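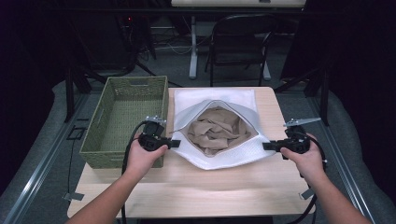
The mesh bag, unzipped, with the tan cloth inside.

Procedure at the Trernska laundry required each mesh bag to be zipped before it left the table. Reet Ķēniņš had written the rule in May, after a zip caught in drum 2 and stopped the line for 22 minutes.

The tan cloth did not appear on the sheet. The sheet listed a green basket, one white bag and nothing else.

"Whose is it?" said Maarja Butkienė.

"Lukoševičius, going by the account number."

"He closed the account."

Reet checked. He had closed it on 2020-01-29, paid in full, and left no address.

Maarja pressed the folds down below the teeth of the zip. The cloth was heavier than its size allowed – there was something sewn into the hem.

"Cold wash," Reet said. "No spin."

She added a line to the sheet and signed it.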